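Baird Community Sewing Room
Progress report to the Gikano Fund
April 6, 2022
Prepared by Shuk-fan Wei

Dear Ilari Heiskanen and everyone at Gikano,

It is a real pleasure to be writing to you with so much to tell. When we sent our last report we were still waiting for the electrician and teaching by the window to save on the lamps, so please forgive me if I go on a bit this time!

Classes

We have run 115 learner sessions since the grant began, spread across the beginners' course, the mending afternoons and the alterations group. The beginners' course now lasts seven weeks. We stretched it by a week after several learners told us that zips and buttonholes in one evening was too much, and they were quite right. Attendance has held up well through the winter, apart from a thin patch when half the town seemed to have the same cold.

The mending afternoons have turned out to be the busiest part of the whole project. People come in with school trousers, torn duvet covers, a much-loved coat lining, and they stay to help the person next to them. We had planned these as a drop-in with one tutor, but there are now two of us on hand and we could happily use a third.

The room

The tables have made a great difference. We used to cut out on the floor, which was hard on the knees and harder on the fabric, and the older members of the alterations group had more or less given up on anything longer than a skirt. Now they sit and work in comfort, and the white tops make it so much easier to find a dropped pin.

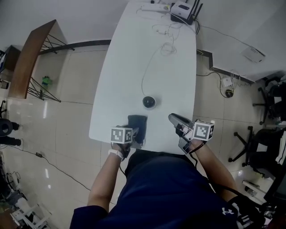
Equipment and spending

Your grant paid for six sewing machines from Furkov, all of which are in regular use. One arrived with a faulty foot pedal and was replaced without any fuss. We also bought an overlocker, second-hand, and had it serviced before the first class. Thread and needles have cost more than we budgeted for - prices have gone up, and beginners do break needles - but we saved a little on the delivery, so the total is still within the sum agreed.

What has been harder

The Darkska estate group has been slow to start. The hall there is only free in the mornings, and the parents we hoped to reach are mostly at work. We would like to try an early evening slot in May, once the hall's new bookings are settled, and will let you know how it goes.

We would also be glad of your thoughts on childcare costs, which were not in the original budget. Could we perhaps speak by telephone before the next payment is due?

With warm thanks from all of us,
Shuk-fan Wei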